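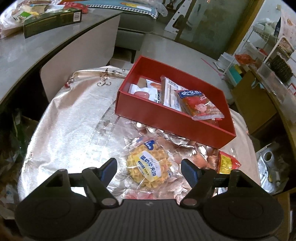
A wrapped waffle on the table, with the open red snack box behind it.

Review: Arkedo hand-held gripper, used for small chores at home
15/08/2023

The Arkedo is a two-finger gripper on a handle. You squeeze, the fingers close, and whatever you do with it can later be taught to a robot arm. I paid 948 for the kit, which came with the gripper, a spare set of pads, a charger and a year of the Vanora software that turns your sessions into something an arm can copy. I don't own an arm. A friend lent me time on his, a Holanda bench model, so I could try both halves of the job.

What I wanted to know was simple. Can a machine put the snacks away yet?

The chore is one my kids get asked to do every week. Packets end up all over the table and they need to go back in a box. It sounds like nothing. But every wrapper is a different size, most are shiny, and few of them hold their shape when you pinch them. A single waffle in clear film is a good test, as the film gives way before you reach the waffle and you can't squash what is inside.

With the gripper in my own hand, the work went well. The pads have good hold on plastic film, and the squeeze is light enough that I could feel when I had the waffle and when I only had the wrapper. Over two weekends I did 600 pickups and crushed very little. My wrist got tired after half an hour or so. The handle is too thick for small hands, and my daughter gave up on it quickly.

The arm was another matter. I gave it 96 tries at the same chore, one packet at a time, into the same kind of box. It dropped or missed 17 of them. Most of the misses were clear wrappers under a bright lamp – it seemed to close on the glare and come up with nothing. Moving the lamp helped. Stiff boxes were no trouble at all. Bags of chips it handled better than I expected, once it learned to take them by the crimped end.

Speed is the real problem. I can clear a table of snacks in under a minute. The arm took that long to put away a few packets, and someone had to stand next to it and turn over anything that landed wrong. It also can't deal with a full box. When there was no clear gap, it pressed down on the pile and stopped.

I tried the older Lastcombe gripper last year and the Arkedo is better in most ways. The fingers stay lined up, the trigger doesn't stick, and the battery lasts a full afternoon. The Vanora software is slow to load and lost one session of mine. Support answered in two days and could not get it back. They say an update is coming in September.

Good: pads, battery, light squeeze, spare parts in the kit.
Bad: thick handle, software, price.

If you teach robots as a hobby or run a small packing bench, the Arkedo is worth a look. If you want help around the house, keep your money for now. I am keeping mine – next I want to try socks.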